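Monday, December 24, 2018

Quick notes from the Alholm traders' open day, typing this before the family shows up. Went mostly for the Bakska people, who sell that trend indicator half the forum is arguing over. 11 talks on the sheet, I made it to four.

Doors at nine. Coffee bad, wifi worse — two of the live demos ran on somebody's phone hotspot. If you trade the London open and planned to do it from the hall, forget it.

Bakska first. They ran their signal on EUR/USD hourly bars, 1,220 trades in the back test. Nice smooth curve. I asked about spread and got told it was "fixed in the test". Fixed at what? One pip, once they'd looked it up. Not what I pay on a Friday afternoon. They do say the arrows don't repaint, and on the one chart I watched, candle by candle, the arrow stayed put after the close. Before the close it flickered on and off. So wait for the close, I guess, and lose the first part of the move.
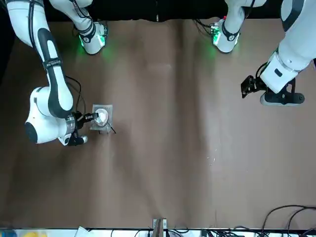
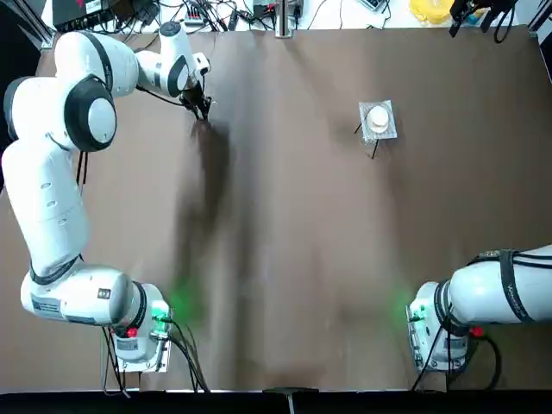
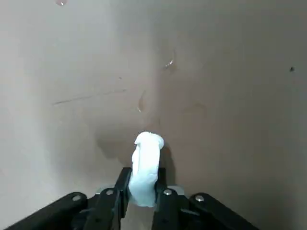
Next was Delholm, a small broker, with a session on stops and slippage. Best hour of the day for me. Their point was that a stop is only a trigger and you get whatever price is there when it goes off. A stop too close to price is the white cloth between the two black fingers, pinched in the middle with no room to move, and any normal wiggle takes you out. They like one and a half times the daily range for swing trades. I've been using less then half of that. Explains November.

Lunch was a sandwich in the hallway. Skipped the crypto panel.

Vi had the last slot I stayed for, email and mobile alerts. Setup took maybe five minutes on the demo account. You pick pair, timeframe, level, done. Alerts came thru on the phone fast, email lagged badly. Price is 400 a year, no monthly plan, which put me off. They'll do a two week trial if you leave an address, so I left the junk one.

Still to do:

- rerun the Bakska rules with real spreads, my own data
- widen stops on the two open swing trades, cut size to match
- try the Vi trial after New Year, phone only
- ask Delholm for the slides, they promised them and the link on the handout is dead

Parking was 20 minutes' walk away. Take the train next time.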